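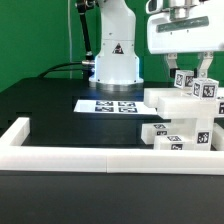 How often do we need to redo the calibration on the tag cell?
Once at the start of every lab session, and again any time somebody unbolts something or leans on the table.

OK, so the routine. Joon-young Jin wrote the first version of this for the Munia bench and I've been scribbling on it ever since, so blame me for the messy bits! Clear your blocks away from the printed tag board first, then wipe it with a dry cloth (no sprays – they leave streaks and the tags get jumpy). Home the arm, open the fingers, and run the board check at 300 frames. You want an error under the limit taped inside the logbook. 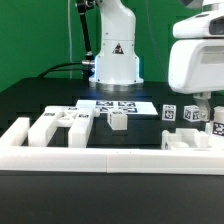
If the check fails twice, look at the cable connector by the base before you touch any settings. A half-turned collar gave us a whole lost afternoon in November. After that, check the finger screws by hand, snug and no more.

Grease and belts are Dong-geon Maeng's job, every 600 hours, so just write your hours down before you leave.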